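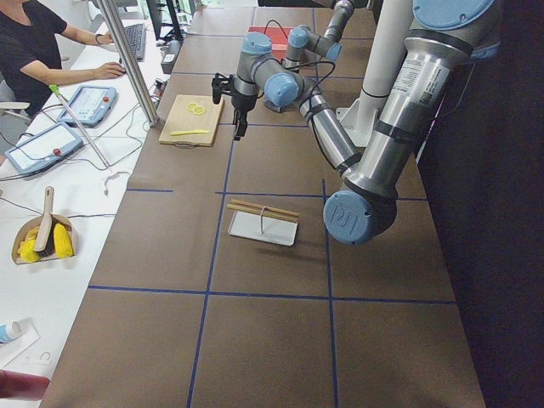

Two lemon slices and a yellow plastic knife on a cutting board.

Does lemon juice really keep fruit from turning brown?

People say a squeeze of lemon stops a cut apple from going brown. Should you believe it? Peninah Mollel of the Urkcombe kitchen club didn't, so she tested it.

She put juice on one apple slice and left another one plain. After 11 minutes the plain slice had started to turn. The one with juice looked almost the same as before.

So it's true? Partly. Lemon juice is an acid, and acid slows the browning down - it doesn't stop it forever. By bedtime both slices were brown. And one test isn't much proof, so try it yourself with a pear.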